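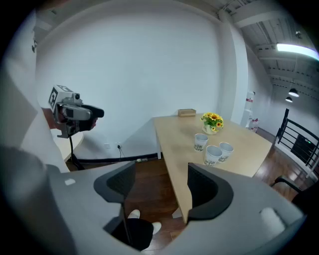
Thérèse Lavoie wrote in to ask whether the Thursday walkers still go out when it rains, and whether a person with a slow knee would be a nuisance to the rest of them. Her letter came in the same mail as the seed catalog and the electric bill, and I'm glad to say it was by far the nicest of the three. Yes, Thérèse, we go out in the rain, and no, you wouldn't be a nuisance at all! We have a slow group and a slower group, and I've been a member of both (this winter mostly the second).

For those of you who are new, the Thursday walk began as a way of getting to the bakery without the car. There were 8 of us then, and the whole outing took less time than it took to find everybody's gloves. These days we have 26 names on the list, and we've had to think a little harder about where we go, as the path behind the library is narrow and the people with strollers were being very patient with us. So in March we're trying the Plarnitz loop, which starts at the old feed store, follows the creek as far as the footbridge, and comes back along Mill Street past the houses with the big porches. It's flat nearly all the way, apart from the bit by the church, where there's a railing and a good bench at the top.

A word on shoes, as I get asked every spring. I wore the same pair of Brillskas for longer than I care to admit and loved them dearly, but the tread had gone smooth as a plate and I sat down rather suddenly on the footbridge last fall. Nothing was hurt but my dignity and a bag of rolls. The young man at Lauritsen's, up by the post office, was kind about it and had me walk up and down the store until I was sure. Try shoes on in the afternoon, when your feet are a little bigger, and take the socks you mean to walk in. If you already have a pair you like, turn them over and look at the heels before you come out with us. Several people also swear by the Skitex poles. I borrowed a set and found I talked too much to use them properly, but they do help coming down from the church. 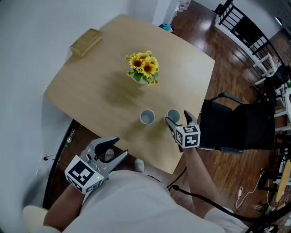 Page last changed: Saturday, March 17, 2018

Now, about the coffee afterward. The bakery has asked us to come in by the side door when we're a big crowd, so that the line for bread can keep moving, and please do hang wet coats on the hooks in the hallway. They've started making the cardamom buns again, and they'll put some by for us if I telephone before we set out, so tell me at the feed store if you want one. I'm told the seeded loaf is also back, though I have yet to get there before it sells out.

Those of you who keep up with my little blue notebook will want to know that we've walked 263 miles together since we started writing it down. A good many of those were the library path, over and over, and I find I'm a bit sorry to leave it, especially with the witch hazel out along the fence. Perhaps we'll go back in summer, when school is out and it's quieter.

We meet on the feed store steps at half past nine and leave when the church clock strikes the quarter, which gives the late ones a chance (you know who you are, and so do I). Dogs are welcome on a short leash. If the creek is up over the stepping stones we'll turn around at the footbridge and take the sidewalk home. And Thérèse, look for the red umbrella. I'll be the one under it, and I'll walk the first stretch with you.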